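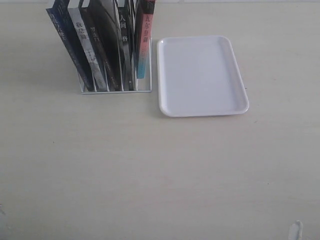 Why did so many clay modellers in Flenddale stop firing their own work? The town's only large kiln closed, and the makers who stayed on had to choose between plaster, unfired clay and sending pieces away by rail.

4.2 What the clay tells us

We were delighted by how much could be learned from the fingerprints and tool marks alone. The Flenddale heads were built up over a rough core of local clay, with the features added in small pellets and then smoothed with a wet cloth. On 27 of the pieces we studied, the pellets are still easy to feel along the jaw and behind the ears (a lovely thing to come across with a gloved fingertip!). The later Yokoyama group is quite different. Its makers pressed clay into moulds, joined the halves and then carved the hair by hand, so the backs of the heads are often livelier than the faces. 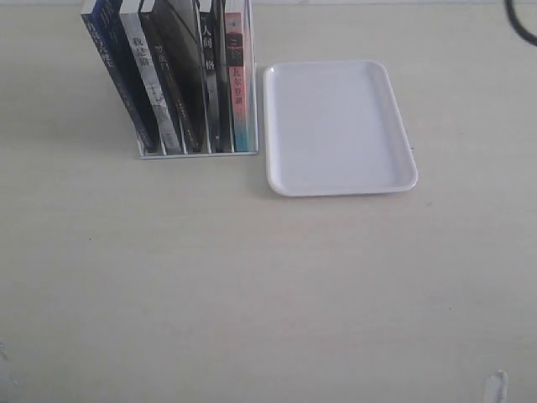 The colour of the clay varies as well, from a dull orange to a deep brick red, and we had first put this down to separate clay pits. The Sunus account books changed our minds. They list 815 deliveries of clay from a single pit, with the price rising each December when the road was soft and the carts ran half full. Differences in firing explain the colour far better, and the darkest heads all come from the back of the kiln, where the heat was fiercest.

Figure 4. Depth of tool marks against wall thickness for the Flenddale and Yokoyama heads. Thicker walls go with deeper marks in both groups.

The link in Figure 4 is stronger than we had dared hope, and it holds even when the five repaired heads are left out. We think the modellers worked thick clay while it was still quite soft, then hollowed it from behind once the face was done.

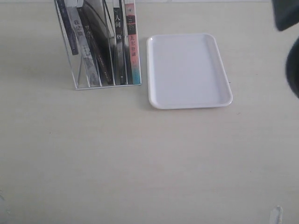

Hamomix replied to our draft that the hollowing may have come first, over a paper core that burned away in the kiln, and asked whether any ash had been found inside the necks. It's a terrific question. We found grey residue in two necks from the Flenddale group and none in the Yokoyama heads, and samples of both are now waiting to be tested. A paper core would also account for the fine creases on the inner walls, which we had taken for the marks of a folded cloth.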